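Free spins winnings stuck as bonus balance at Grarent, normal or not?

Asked in Casino and Slots Help, 13 May 2018

Hi all, hoping somebody here can explain this to me like I'm five, because the support chat sure didn't.

I signed up at Grarent back in April, mostly because they carry the Mivon slots and I'm a sucker for anything with a pick-a-door bonus round. The welcome deal was 20 free spins on Coneck (the one with the lighthouse and the foghorn that goes off every time a scatter lands, my dog hates it) plus a match on your first deposit. I didn't take the match. I put in ten bucks of my own money, played the free spins first, and hit the bonus round on one of the last ones. Came out $8 ahead, so nothing crazy, but I was pretty happy with it!

Then I went to cash out and the cashier page only showed my own deposit as available. The $8 is sitting on a separate line that says "bonus balance," with a little gray bar under it that has barely moved. I've been playing Coneck on and off since then and the bar creeps up, but so slowly I figured it was broken.

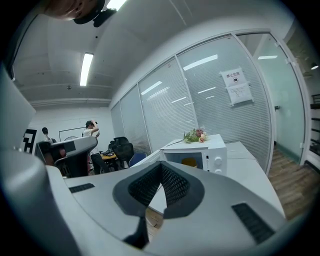
Grarent told my brother-in-law the same thing when he asked about his own account, so no, your bar isn't broken. Free spin winnings there go into the bonus balance first and they have a wagering requirement on them. Last I checked it was 20 times the winnings. You won $8, so that's $160 in total bets before it turns into cash you can withdraw. Sounds awful, but remember it's total bets, so the same few dollars going around and around all count.

The part that got me is that your real money gets used first. If you still have your deposit in there, every spin comes out of that, and at Grarent those spins don't count toward the bar until the cash part is gone. Check the bonus terms page, I think it's down in the section on order of play. If your bar was moving a little, maybe that was from when your cash was at zero for a while?

Posted by reelcrab

Comment from the asker: Ohhh. Yes, I did go down to zero one night and then put another ten in. That would explain the creeping. So I've basically been burning my own money for nothing, great. Is it possible to just take my deposit out and leave the $8 in there?

Second answer

You can, but read before you click! At a lot of places, asking for a withdrawal while a bonus is active cancels the bonus, and I'm pretty sure Grarent is one of them. There should be a pop-up that warns you. I hit OK on one of those without reading it at a different casino (Ansah, if anyone's curious) and lost a bonus balance that was a lot bigger than yours, and I was grumpy for a week.

A few other things I'd look at while you're in the terms:

Max bet. There's usually a cap on how much you can bet per spin while you're working off a bonus. Go over it even once and they can void the whole thing.

Game weighting. Most slots count in full but some count for half or nothing, and table games hardly ever count for much. Coneck should be fine if it's the game they gave you the spins on, but don't take my word for it, there's a list.

Expiration date. This is the one I'd check first. If you got the spins in April you may not have a lot of time left, and some of these run out faster than you'd think. Support can tell you the exact date if you ask for it straight out.

For $8 I'd personally take my deposit and call it a day. You have to bet $160 to free up eight bucks, and the slot is going to keep its cut of every spin, so odds are you end up with less than you started with or nothing. If you like the game and you'd be playing anyway, sure, keep going, but I wouldn't put new money in just to chase it.

Posted by nickelnan

Third answer

just play table games lol way better odds

Posted by spinny6

Comment from nickelnan: They hardly count toward the requirement, see above.

Comment from the asker: Found the expiration, I've got 6 days left on it. Took my deposit out, got the pop-up, said goodbye to the $8. Going to play Coneck in demo mode from now on, dog still hates it. Thanks everybody, marking the second answer as accepted but the first one cleared up the bar thing for me.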